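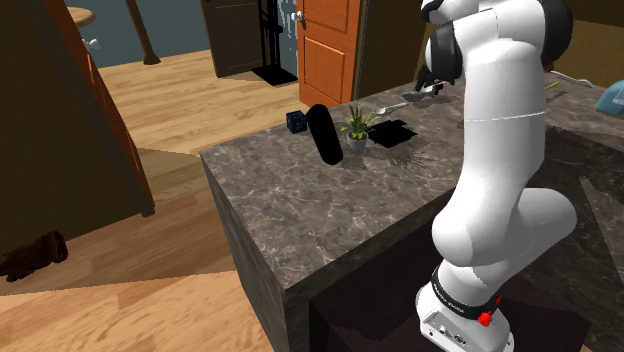 Is marble just limestone that got squashed, and if so, why isn't all limestone marble by now? Faraji Temba sent this to the rocks page on Thursday, and added that the kitchen worktop at home is called marble but has a shell in it.

The first part is nearly right. The shell needs a longer answer, and it comes near the end.

What limestone is made of

Limestone is a rock made mostly of a mineral called calcite. A mineral is a solid, natural material with its own chemical recipe. The recipe for calcite is calcium, carbon and oxygen.

Many sea animals take calcium out of the water and use it to build shells. Corals do the same to build their skeletons. When these animals die, the hard parts stay on the sea floor and break into smaller and smaller bits. More bits settle on top. Over a very long time the weight presses the layers together, and calcite carried in the water fills the gaps between the grains like glue. The result is limestone. Some limestone forms without much help from animals, when calcite comes straight out of warm, shallow sea water.

If you look at a piece of limestone through a magnifying glass, you can often see fragments of shell.

How limestone changes

The Earth's outer layer is divided into very large slabs called plates. They move slowly, a few centimetres in a year. Where two plates push against each other, rock that was near the surface can be forced deep underground.

It is hot down there. At a depth of 23 kilometres, rock can reach 500 degrees Celsius. The weight of everything above also presses on it from all sides.

Under these conditions limestone does not melt. It stays solid, but the tiny calcite grains begin to change shape and join up. Small grains are used up and larger ones grow in their place, until they fit tightly together with hardly any gaps. This is called recrystallisation. A rock that has been changed by heat or pressure while still solid is called a metamorphic rock, and marble is one of these.

Limestone can also be changed by hot melted rock, called magma, pushing up close to it. The magma bakes the limestone next to it. Limestone further away stays as it was.

This answers the second part of the letter. Most limestone has never been hot enough to change. It has to be buried very deep, or be close to magma, and a great deal of limestone has had neither happen to it.

Why marble has colours and lines

Pure calcite marble is white. Other colours come from other materials that were mixed into the limestone at the start, or arrived later.

Iron minerals can give red, yellow or brown.
Carbon from dead plants and animals can give grey or black.
A mineral called serpentine can give green.

The lines are called veins. Some begin as thin layers of clay or sand in the limestone, which bend and stretch as the rock is squeezed. Others begin as cracks. Water carrying dissolved minerals moves through a crack and leaves some of them behind, a little at a time, until the crack is full. If the new mineral is calcite, the vein is usually white or cream. Veins that cross one another can be put in order of age, as a crack that cuts through a vein must be younger than the vein.
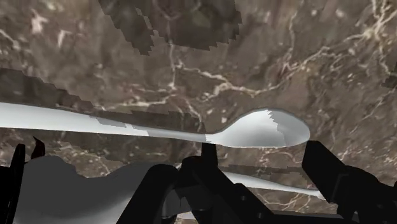 A white spoon on brown marble. The thin veins are cream, beige and pale pinkish white.

Marble and acids

Calcite reacts with acid. Lemon juice and vinegar are both weak acids, and if either is left on polished marble it dissolves a very thin layer of the surface. The spot then looks dull – this is called etching. It is damage to the stone itself and will not wash off.

Geologists use the same reaction as a test. A drop of weak acid on calcite makes bubbles of carbon dioxide gas. Granite does not bubble, as it contains different minerals, mainly quartz and feldspar. Granite is also harder. A steel knife scratches calcite but will not scratch quartz.

The shell in the worktop

When limestone turns to marble, the growing crystals usually wipe out any shells. A clear shell in a polished stone is therefore a sign that the stone was never changed very much.

The difficulty is that the word has two meanings. To a geologist, marble is a metamorphic rock. To a person who sells stone, marble can be any rock made of calcite that takes a good polish, and this includes some hard limestones. Faraji's worktop is very likely limestone in the first meaning and marble in the second.

Words used on this page

Calcite: the main mineral in limestone and in most marble.
Etching: a dull mark made when acid dissolves the surface of a stone.
Magma: melted rock under the ground.
Metamorphic: changed by heat or pressure without melting.
Vein: a line or sheet of different mineral running through a rock.

Next page: Slate, and why it splits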